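Robotics club, week 14. Our bin picking entry for the Brallville meet now has a name, Tillitz, chosen by vote. I lost the vote.

Division of labor so far: Loubna writes the grasp code, Dae-han rewrites the grasp code, I bring snacks and edit the config file when they're both in the hallway.

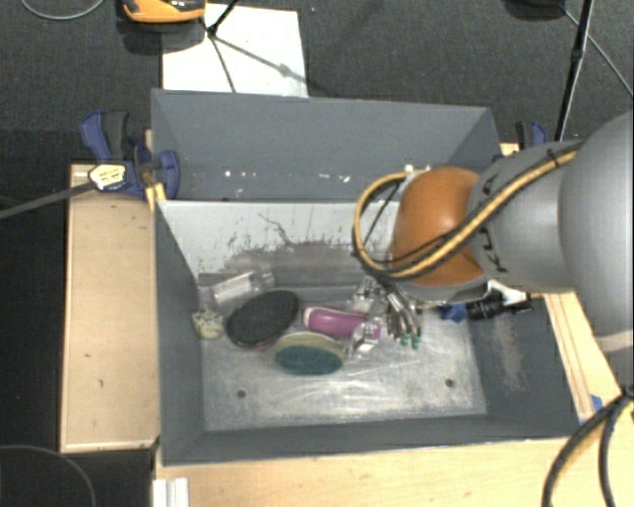
Tillitz and the pink bottle. Clamps by the club, scratches by everyone.

Rules say 600 seconds to clear the bin. Our best simulated run is 209, in a simulator where every object is a cube.

Mostafa wants clear plastic left in the practice set. The depth camera has no opinion on clear plastic – it sees the floor and feels great about it.

Next practice is at 4:30. Bring a laptop charger, mine is spoken for.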